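**Record of Attendance, Laundry Cell, Zistdale**

The Plalto service office requires that every attendance be written up by the person who performed it. Emese Jakab had written many such records, and it was generally agreed that hers were longer than the form allowed. The record of 19 July 2024 ran past the form and onto the back of the parts list, where it was later found and retyped in full.

## 1. Reason for Attendance

The unit known as Major had been reported for hesitation. According to the complaint, it would reach the laundry basket, close its fingers, and remain there without lifting. No fault code had been issued. The night supervisor had restarted the cell on two occasions and had written "thinking again" in the log, an entry Ms. Jakab did not consider a proper description of a fault.

She signed for the key, hung the lockout tag, and read the service history at the door before touching anything. The finger pads had been replaced at 3,000 cycles, as required. The wrist had been inspected 600 cycles after that by a technician named Justia, who had initialed every line and had since retired to the coast. Her initials were large and slanted, and she had pressed hard enough to mark the page beneath.

## 2. Condition on Arrival

The cell was laid out as a domestic laundry, with green cabinets on both sides of the machine and the basket on the floor in front of it. A red garment had been left in the basket over a piece of white cloth. Ms. Jakab did not disturb the load. It was her practice to examine a fault with everything where the fault had left it.

With the lockout applied, she wiped the two camera modules, checked the blue connectors by hand, and opened and closed each pair of black fingers against a feeler gauge. The left gripper was within tolerance. The right closed fully but arrived late. She removed the lockout, stepped behind the line, and brought the arms up to their ready position with the fingers open.
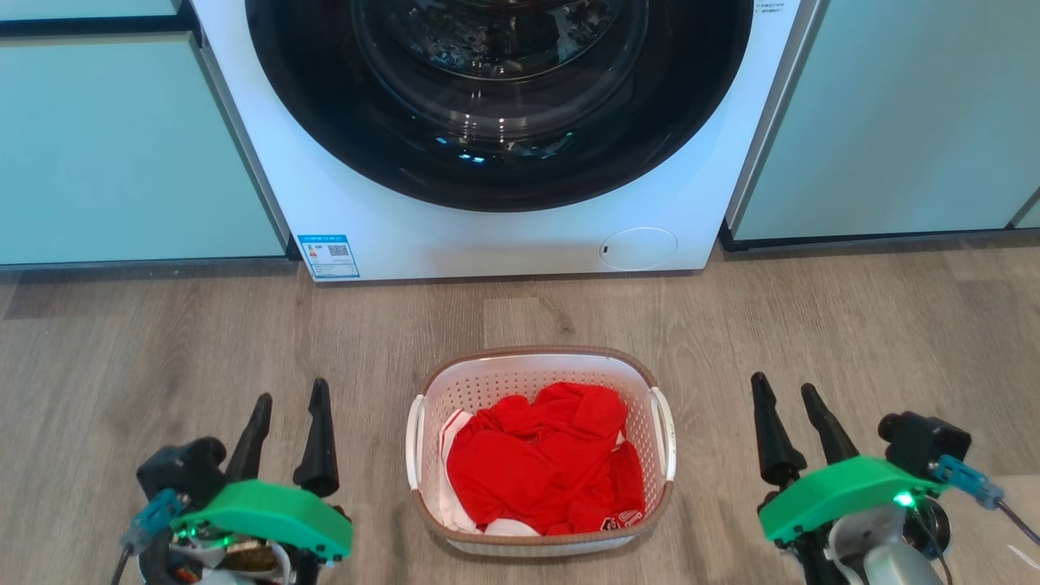 ## 3. Findings

The delay was measured at 47 milliseconds. The permitted figure was 40.

Ms. Jakab recorded this and sat down on the step stool to consider it. A delay of that size would not stop a lift. It would, however, cause the controller to ask the right gripper a second time whether it had closed, and a controller that is obliged to ask twice may be configured to go on asking. She opened the settings and found the retry limit blank. Beside the empty field was a comment, dated the previous July and signed with a large slanted J.

*Let it take its time. It gets there.*

The service manual makes no provision for comments of this kind. Ms. Jakab read it again and then looked through the earlier entries, where she found others. Justia had noted that the unit was slower in the mornings. She had noted that it preferred the basket close to the machine — "preferred" was the word used — and that technicians who pushed it back to the taped mark would have trouble with the far rim.

The taped mark had been renewed that spring. The basket offset had been reset to match it by someone who had evidently not read the comments.

## 4. Work Performed

The following work was carried out in the order given:

1. The right finger drive was cleaned and lubricated, and the closing delay was measured again at 40 milliseconds.
2. The retry limit was set to three.
3. The basket offset was returned to the value in Justia's notes, and the basket was moved close to the machine.
4. The approach was run at reduced speed, with the fingers closed, and halted above the load so that the height over the rim could be checked.
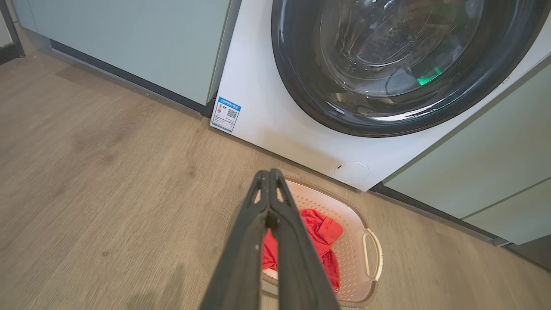

The height was acceptable. Ms. Jakab held the arm at that position for the full interval specified in the procedure, although the reading had settled well before then. The cell was quiet apart from the cooling fan. She watched the wrist for drift and observed none.

She then released the hold and allowed the unit to complete the approach under its own control. The fingers opened, descended, and closed. There was a pause. Ms. Jakab had one hand on the stop button and did not press it. On the second request the controller received its answer, and the garment came up out of the basket.

## 5. Remarks

The unit was returned to service. The tape on the floor was removed and a new mark was laid in the position described above. The night supervisor was informed of the change and asked that it be put in writing.

One item remained open. Office policy requires that unsigned or informal comments be deleted from the settings at each attendance. Ms. Jakab noted that the comment beside the retry limit was signed, in the sense that it bore an initial, and on that basis she left it in place. She added a line of her own underneath — *Confirmed. E.J.* — and locked the file.

Next attendance is due in 600 cycles. The step stool is property of the cell and should be left inside the door.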